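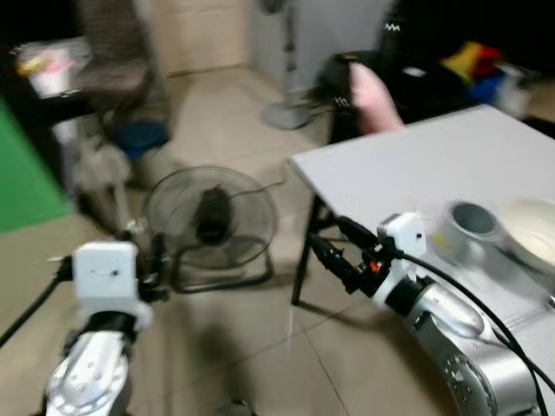
Troda two-arm recording kit: review after a month of use

The Troda kit is sold as a complete station for recording demonstrations: two arms, a two-finger gripper for each, a camera at the head and one at each wrist, and the Skutura software that writes everything to disk. We have used it since September to gather examples of kitchen and table tasks for a learning system. This review covers recording only. Training is a separate matter and depends far more on the user's own set-up.

Assembly

Allow most of a working day. The arms arrive tested and the bolts are bagged by joint, but the manual treats the left and right sides as identical and they are not quite. The cable runs differ. Leave a generous loop at each wrist and move every joint through its full range by hand before powering up. A short loop pulls the connector at the far end of the reach and the camera stream drops without a warning in the software.

Recording

One operator drives both arms from a pair of Katsaros handles, bought separately. The delay is small enough to ignore for picking and placing. It becomes noticeable when one hand has to meet the other, for instance in handing over an object.

Each task is set up in Skutura as a named list of steps, with a target number of episodes. We set 50 per task as a starting point. A new operator needs 15 practice runs or so before the recordings are worth keeping, and these should be saved under a different task name so that they do not find their way into the set.

Thin metal cutlery is the hardest class of object we have tried. A spoon lying in a dish offers a narrow handle and a reflective surface, and the operator has to judge the height of the fingertips mainly from the wrist view.

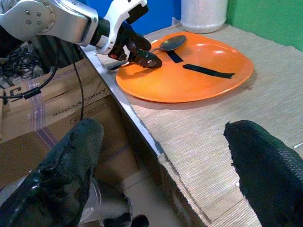
Grip force is set on a slider with no units. We ended up writing our own table of settings against objects and taping it next to the screen. The finger covers give good friction but they are a wearing part. Check them at the start of every session, and note any change in the log, as a fresh pair behaves differently on smooth handles.

Camera views

The wrist cameras are the best part of the kit. They focus close and keep both fingertips in view throughout a grasp. The head camera is weaker. With the exposure left on automatic in an ordinary indoor room, fast movement smears badly. Fixing the exposure and adding a lamp helped. Slower driving helped more, though it makes each episode longer and the operator tired.

Software

Skutura is plain and mostly reliable. Rejecting a bad episode takes a single key press. Changing the label on a good one takes 2 separate menus and a restart of the viewer, which is poor. Time stamps across the three cameras agreed well in our checks. Export to the Zetberg format worked at the first attempt, except that the gripper opening is written as a fraction of full travel and has to be converted if other data in the set uses millimetres.

Verdict

Recommended for groups that want to start recording quickly and can live with a mediocre head camera. The Katsaros handles should be in the box at this price. Order spare finger covers with the kit, as ours took three weeks to arrive.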